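Nov 29, 2019
By Imelda Dumlao and Joonas Tikkanen

4. Gaps and returns in everyday diary blogs

We now turn to the posts writers make when they come back to a diary blog after a break. A break was counted when a writer who normally posted at least once a week published nothing for a month or longer. The 19 blogs in the sample gave us almost 3,000 posts. All of them were kept by people writing about their own days: meals, weather, small jobs round the house, family visits, sleep. None earned money for its writer during the period we read.

Return posts were easy to find. Most mentioned the break in the opening lines, and many said sorry for it. The apology was usually short and was seldom addressed to anyone in particular. One writer on the Jotix service opened with "Right, I'm back, sorry all", and went straight on to a burst pipe under the sink. Another listed everything she had eaten since her last entry.

The reasons given for a break were mostly ordinary ones, such as work, illness, a new baby or a broken laptop. Several writers said there had been nothing to write about. When we read the later posts on the same blogs we often found mentions of things that had happened during the gap, a house move in one case and a wedding in another. It seems that "nothing to write about" sometimes meant that the writer was busy, or did not want to write about the matter yet.

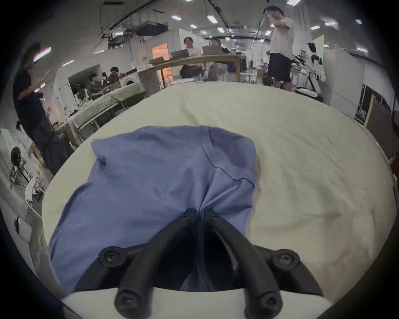
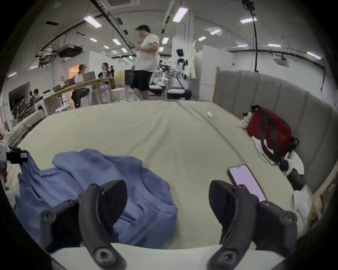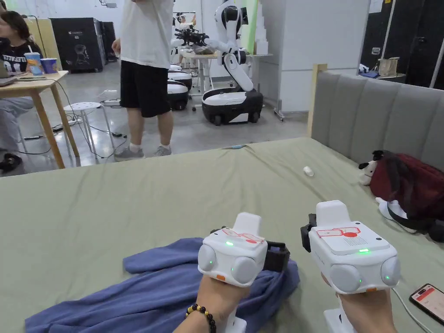

Figure 2. Hand-held grippers: at a blue cloth (first), on a bed with a blue cloth and a phone (second), and held in two hands over a green sheet (third).

Return posts were shorter than the posts that came before the break. They also drew more comments, mainly from readers who had commented before. On the smaller blogs these were often the same 2 or 3 names each time. Ogola and Masanja, reading village newsletters, found a similar pattern among people who sent in letters.

Whether a writer then carried on is harder to say. A few settled back into weekly posting. Others wrote one return post, promised more, and stopped. The promise itself told us little, as writers who made one were no more likely to continue than those who did not. February was a common month for stopping, and we have no good explanation for it. Resolutions made at New Year may play a part on the blogs where a writer had set a target, for instance one post a day.

We asked 10 of the writers by email whether they remembered their longest break. Most did, though they tended to think it had been shorter than it was. One replied that she had never stopped and had been writing the posts in her head. We left her blog in the sample and counted the gap as we had the rest.

Blogs moved from one service to another raised a separate problem, which we deal with in 4.1.

Comments

Bohdana Ostapchuk
Did you count posts that were only a photo and no words? I used to do those when I was tired and I'd have called that posting.

Joonas Tikkanen
Yes, they count as posts. We left them out when we compared lengths.

Idrisa Masanja
The February thing is true of mine. Three years running! No idea why either.

Kheri Ogola
Is 4.1 going up as well? My old blog moved to Wusix and half the dates changed, so I'd like to see how you handled it.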